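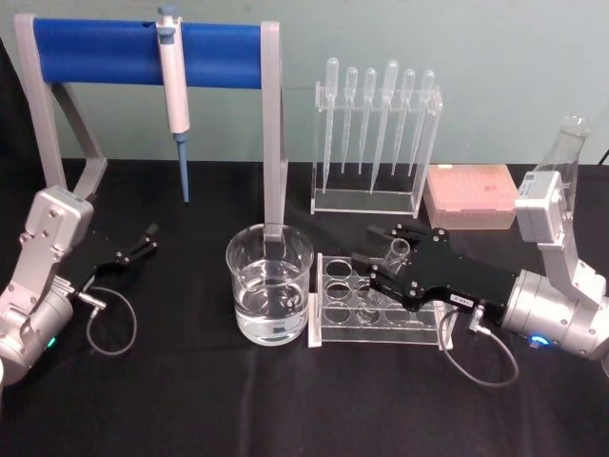 Caltau é um conjunto de dados sobre a dureza e o pH da água de poços domésticos na zona de Nistby. Reúne 1015 registos de 393 poços, com até 8 colheitas por poço. Os volumes da titulação foram medidos com micropipeta, e vêm em microlitros na coluna vol_ul. A dureza está em mg/L de CaCO3.

Ficheiros

pocos.csv – um poço por linha, com código, profundidade e tipo de revestimento.
colheitas.csv – uma colheita por linha, ligada ao poço pelo campo id_poco.
notas.txt – observações de campo, sem revisão ortográfica.

Limitações

As colheitas de maio em Losia foram guardadas a 25 °C e o pH desses frascos não deve ser comparado com o resto – usar o campo alerta para os excluir. As coordenadas foram retiradas a pedido dos proprietários. Valores em falta aparecem como NA, nunca como zero.

Leitura

O pacote Rakena lê os dois CSV diretamente. Separador: ponto e vírgula. Codificação: UTF-8.

Última atualização: 6 set 2026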